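Student Project Report
Shared Kitchen Corner, Workshop Building
Submitted by Laiba Hashmi and Bayu Sopacua
31/12/2024

1. Background

The project looked at the small kitchen corner used by students who work in the Subramaniam building. It has a compact refrigerator and a countertop appliance with a curved black top. Up to 84 people can sign up to use the corner in a term. Complaints about forgotten food came up several times in November, so our supervisor agreed that we could make this our project.

We wanted to write a short routine that any student could follow at the end of a session without asking someone for help.

2. The countertop appliance

We started with the countertop appliance because it gets the most use. Most users open it by the long handle at the front and leave a plate inside when they are done. The front is pale and partly see-through, so a plate left in there is easy to spot if you stop to look.
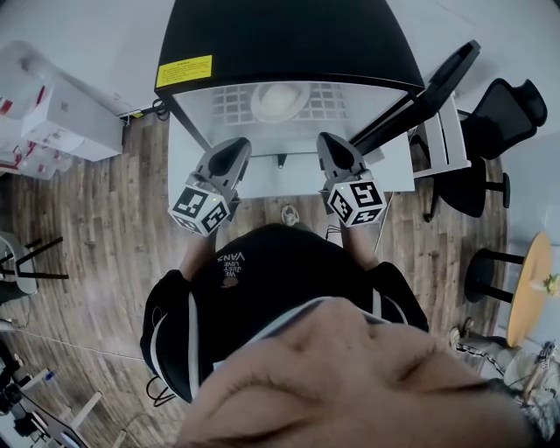

Our first draft of the routine said to wipe the outside and leave the inside for the weekly cleaning. Laiba changed this after reading the sign-up sheet comments. The new version says to take out the plate, wash it, wipe the inside and put the plate back only if it is dry. The yellow warning sticker on the top should not be scrubbed or peeled off.

3. The refrigerator

The refrigerator took longer. It has one compartment with ridges on the side walls for shelves, and vents and a round fan grille on the back wall. Nothing should be pushed up against the vents. We put this near the top of the routine.

We also had to decide what to do about food on open plates. Some students wanted a ban. Bayu argued that a plate is fine for the same day if it goes low down in the compartment and gets a name label. 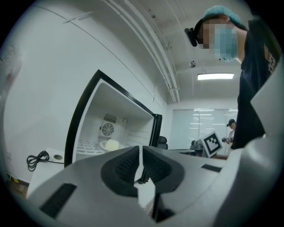 The labels are plain stickers from a pack of 100 made by Ponel. Each one has space for a name and a date. Anything without a label can be thrown out at the end of the session. We tried a marker on the plates first and it did not come off well.

For the full clean, everything comes out, including the rack. The walls are wiped from top to bottom with warm water and a little Wiltik dish soap, then dried with a clean cloth. The ridges need a corner of the cloth folded over a finger. The rubber gasket on the door is done last.

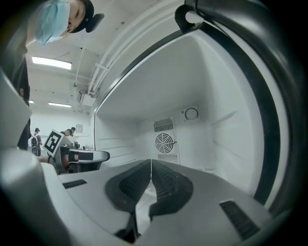 Check the dial on the back wall before closing the door. It is easy to turn it by accident with a sleeve or a cloth.

4. What we would change

The routine fits on 2 pages. We think one would be better, and the part about labels could be shorter. We did not test it with students from other courses.

Laiba wrote sections 1 and 2. Bayu wrote section 3. Section 4 was written together.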